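Garment folding rules, draft 4 - comments open

gonum_187
Rule one: both grippers hold cloth before anything lifts.

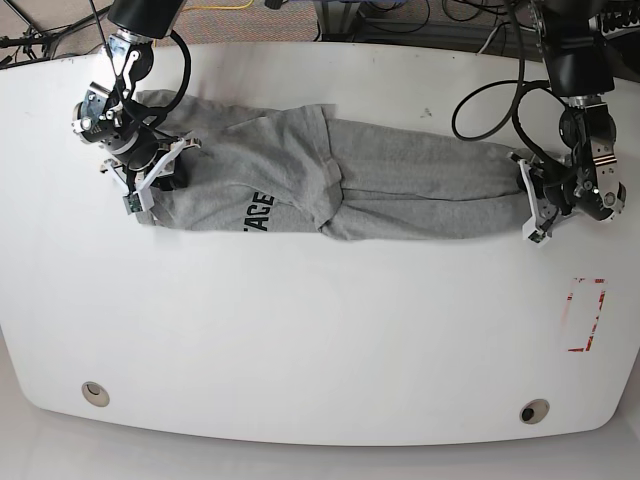

Rule two: check the wrist view
Skinner wants both pads on fabric before the "grasped" label goes in. Fine by me.

tralen_ops
Disagree. One pad on the cloth is a touch, and we've been scoring touches as grasps since July. 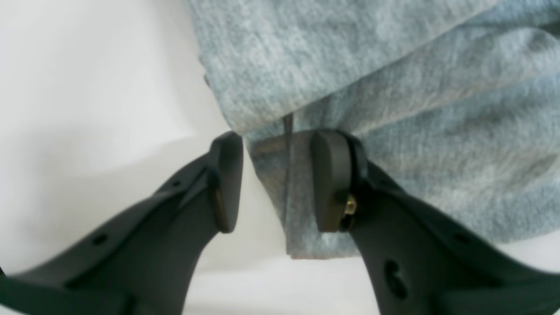 And the success rate looked so lovely, too. I'd relabel all 100 episodes.

Lama Hourani
You relabel them, then. I'd accept any pinch with the edge between the pads.

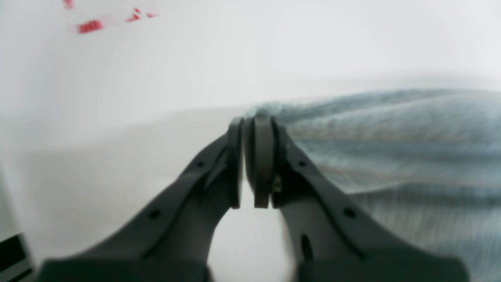 Anything looser goes to review - 2 people, separately, no peeking.

somach
Does rumpled count as a fail?
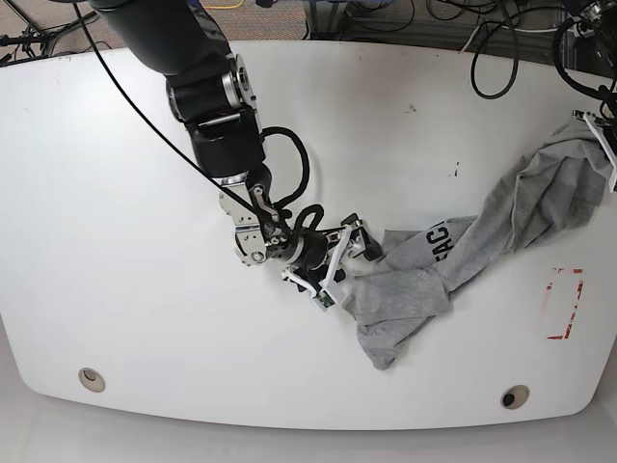
Gray top, held at the upper right.

gonum_187
Not in draft 4. Ask again in draft 5.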